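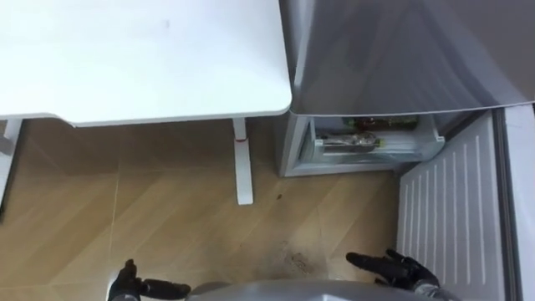
Bottom freezer open, desk to the left of it.

Home | Appliances | Furniture | Small Spaces | Ask | Sign in

This site uses cookies to keep you signed in and to count page views. Accept | Settings

Freezer drawer next to a desk: how much clearance, and is the heat a problem?

Asked May 1, 2020 in Small Spaces

I have a fridge with the freezer compartment at the bottom, silver-gray outside, white ribbed liner on the inside of the freezer door. The door swings out to the right. Inside are clear plastic bins that pull forward. To the left of the fridge is a white desk with slim square legs. The desk is a Holto, the fridge is a Lapointe.

The room is small and the desk can't go on any other wall. Three questions:

1. What is the minimum side gap between the desk and the fridge? The manual gives a figure for the back and the top but nothing for the sides.
2. The bin comes out fine with the door open wide. If the door stops short of 90 degrees, the bin catches on the liner and I have to tilt it. Is that normal or is a hinge off?
3. Frost builds up at the back of the freezer, behind the bin. I keep very little in there, usually a bag or two and something wrapped in foil. Could the desk be causing this by blocking air?

I don't want to drill anything into the desk. I already put a red band on the leg to mark the height of the top of the freezer door.

Answer 1 (accepted)

Taking these in order.

Side gap. It depends on where the condenser is. If the coil is a black grid on the back, the sides give off little heat and the gap can be small. If there is no grid on the back, the condenser tubing is usually bonded behind the side panels, and the sides get warm while the compressor runs. Put your hand flat on the left side panel after the compressor has been on for a while. If it is warm, leave at least 20 mm of free air between the panel and the nearest edge of the desktop. More is better. An open-frame desk is less of a concern than a cabinet, as air can still rise past the legs.

Door angle. Normal. On most bottom freezers the inner liner projects into the path of the bin until the door is past 90 degrees. Check what the door meets on the right before touching the hinge. If it is hitting a wall, move the fridge left and take the space out of the desk side, provided you keep the gap above. If it stops short with nothing in the way, look at the lower hinge pin and the stop next to it.

Frost. Almost certainly the gasket or the bin, not the desk. Push the bin fully home before closing. A bin that sits 5 mm proud will hold the door off its seal and you will not see it from standing height. Then do the paper test: close the door on a strip of paper and pull. Repeat every few inches along all four sides. Any place where the paper slides out freely is a leak.

If the gasket is flat in one corner, warm it with a hair dryer on low and pull it out gently by hand – it often recovers. Defrost completely before you judge the result. Do not chip at the back wall.

Also check the level. The front should be slightly higher than the back so the door tends to close.

Answer 2

A nearly empty freezer takes in more room air each time you open it, and that air carries moisture. Fill the spare space with water bottles, 80 percent full so they have room to expand. This cut down the frost in mine. I can't speak to the hinge.

For the desk, stick-on felt bumpers on the side edge will keep it off the fridge. Flustuvix makes them in white.

Answer 3

Just get a chest freezer. I have a Plirodari and never have frost.

Comments

– The warm side panel is the part people miss. My manual had it in a footnote under "installation."

– Answer 3, a chest freezer frosts too, and the asker said the room is small.

– Asker here. Left panel is warm. Moved the desk over and did the paper test, and the lower left corner is loose. Will try the hair dryer and report back in June.

– Does the paper test work on magnetic gaskets?

– Yes, same method.

Previous question | Next question | Back to Small Spaces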